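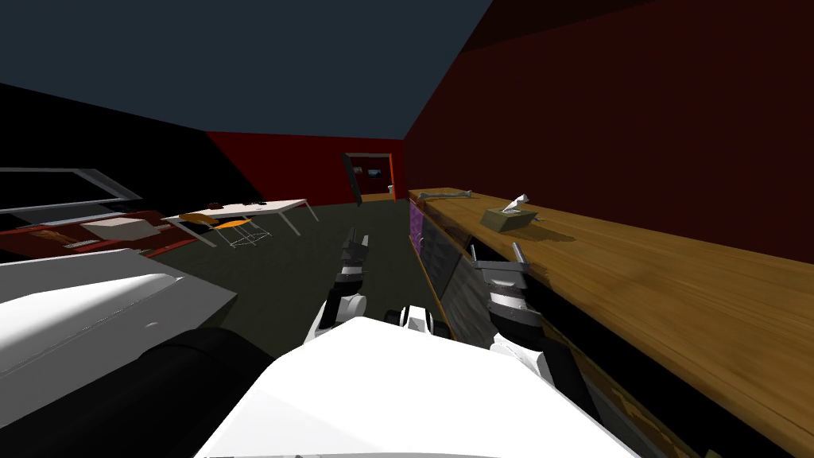

Los dos brazos del robot frente al mostrador de madera, en la sala simulada.

La incorporación de la automatización a nuestro servicio de preparación de habitaciones en Besine entra en su séptimo mes, y considero oportuno dejar constancia en este blog de lo que ha supuesto para la plantilla. Escribo a título personal, como responsable de turno.

El proyecto, desarrollado con Skosport, contempla que toda tarea se ensaye primero en un entorno simulado. Recoger una caja de pañuelos de un mostrador parece un asunto menor; en nuestro caso ha exigido unas 200 repeticiones antes de autorizar la prueba en planta. Darragh Mulcahy, encargado de la formación, dispuso que cada ensayo fuese revisado por una persona con experiencia en el puesto.

Esa decisión ha modificado la jornada más que la propia máquina. Dos compañeras del turno de mañana dedican ahora parte de su horario a examinar secuencias y a redactar observaciones. El trabajo físico se ha reducido; la atención sostenida ante la pantalla, en cambio, produce un cansancio distinto, que el calendario de descansos todavía no recoge. Así se ha trasladado por escrito a la dirección.
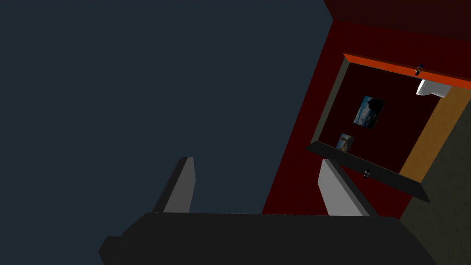
¿Se prevé reducir la plantilla cuando el sistema entre en servicio?
El acuerdo vigente mantiene todos los puestos y fija 7 horas mensuales de formación retribuida por persona.

Queda pendiente la revisión de categorías profesionales, que se abordará en enero. Quienes ya realizan tareas de supervisión siguen percibiendo, por el momento, el salario de su categoría anterior.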